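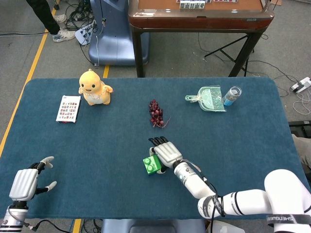

Gorncombe Hill Walkers – members' blog

2026-08-12

Quick one before work. Got back from Plindden late last night and my boots are still in the car. Legs are toast.

So – the ridge loop. I'd been putting it off since July, when it was way too hot and I turned around at the second gate. This time I went up the Colley side, which everyone told me was the harder way. It is. First mile is basically stairs somebody forgot to finish. Tree roots, loose rock, more roots. But you get it over with early and the whole afternoon is downhill, so I'd do it that way again.

Water: took 70 ounces, drank all of it by the fire tower. The spring marked on the old map is a damp patch with flies. Bring more than you think. I've emailed the park about the map, no answer yet.

Things I forgot: sunscreen, the good socks, the sandwich. The sandwich was on the kitchen counter when I got home and I ate it standing up at 10pm, a bit warm, no regrets.

The climb is roughly 700 feet in the first stretch and then it rolls along for ages. Nice breeze up there. Blueberries mostly done but there's a patch past the tower on the left that still had some, small and kind of sour. Saw 2 hawks and a very fat porcupine who did not care about me at all. Sat on a rock and watched him for a while. Best part of the day probaly.

Coming down I took the wrong fork (again) and ended up on Route 163, which meant walking the shoulder back to the lot with trucks going by. Not fun. The sign at the fork is facing the wrong way – if you hit a stone wall, you've gone too far, turn back and go right.

Parking – get there before eight. The lot at Colley is tiny and there was already a line of cars down the road when I left.

Anyway. Zein trail next, if my knee calms down. It's flatter and teh lower half is shady. Need new laces first, the left one snapped on the way down and I tied it in a knot the size of a grape. Anyone who wants to come, leave a comment and say if you can drive.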